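Search this guide Go
Home | Contents | Before You Arrive | Setting Up | Sound and Power | Packing Out
Print this page | E-mail this page

Vomgate Camper and Crew Guide
Section 4: Setting Up Your Campsite

This section covers the general campground at the Vomgate festival. If you are playing in the band competition, you camp behind the Koden stage and should use Section 7 instead. The general campground holds 800 sites and the gates open at 7 a.m. Vehicles are let in one lane at a time.

4.1 Checking in

1. Have your ticket and your vehicle pass out before you reach the gate. Both are scanned.
2. Collect one wristband per person. Put it on at the gate, on the arm you don't use for your watch.
3. Take the site tag you are given and read the colour. Green tags go left at the water tank, yellow tags go right.
4. Drive at walking speed to your row. A steward will point you to a site.

Note: Groups who want to camp together must arrive together. Sites can't be held for cars that are still on the highway. If your group gets split up, park at the Adomaitis paddock and come through the gate again as one line.

4.2 Pitching the tent

Each site has a painted corner peg. Your tent, guy ropes and vehicle must all fit inside the four pegs.

1. Park with the front of the vehicle facing the laneway.
2. Lay the groundsheet on the side away from the laneway.
3. Peg the corners first, then the guy ropes. The soil is hard clay under a thin layer of grass, so bring steel pegs and a mallet.
4. Tie something light-coloured to each guy rope. People will be walking past after the last band, many of them in black clothing with no torch.
5. Hang your site tag on the side facing the laneway.

Caution: Do not dig. The power line to the Koden stage runs under rows F to K, and it isn't deep.

Caution: Gazebos must be weighted or pegged at every leg. Take the canopy off if the wind picks up — stewards will ask you once and then take it down themselves.

4.3 Generators and sound

Generators up to 2,000 watts are allowed in the yellow rows only. They go off at 11 p.m. and may be started again at 8 a.m. Keep the exhaust pointed away from the tents on either side.

Car stereos and small speakers are fine during the day. Drum kits and guitar amplifiers are not, including for warm-ups. Players who need to rehearse can book the Stivow shed in 40-minute slots through Qistina Sinaga at the crew desk.

4.4 Setting up a kitchen

1. Put the stove on a level table or on bare ground, well clear of tent walls.
2. Keep a full bucket of water within reach before you light it.
3. Store food in a box with a lid that clips. Possums will get through a plastic bag in one night.
4. Wash dishes at the wash-up benches beside the water tank, not under the drinking taps.
5. Scrape plates into the green bin first. The drains block easily.
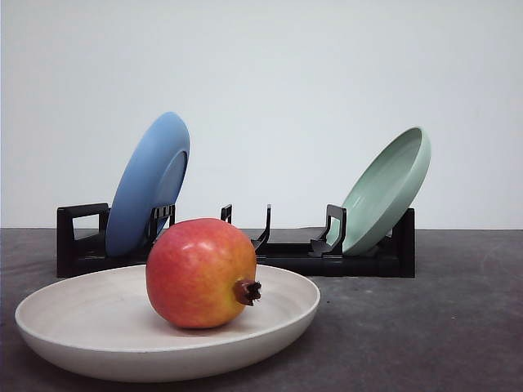
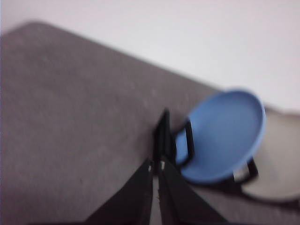 Note: Glass is not allowed past the campground gate. Decant drinks and sauces at home. Stewards have a bin for bottles but no spare containers.

Open fires, fire pits and solid-fuel barbecues are banned all weekend. Gas stoves may be used unless a total fire ban is declared, in which case a red flag goes up at the crew desk and the food stalls stay open until 2 a.m.

4.5 If something goes wrong

Flooded site: Leave the vehicle where it is and walk to the crew desk. Don't try to drive out, as the rows cut up badly and a bogged car blocks everyone behind it.

Lost wristband: Bring photo ID and your site tag. Replacements are made between 9 a.m. and noon.

Wrong tent: It happens every year, mostly after midnight. Check the tag before you unzip. If someone is asleep in yours and won't move, ask the nearest steward for Marion Galbraith, who runs the night crew.

Go to Section 5: Sound and Power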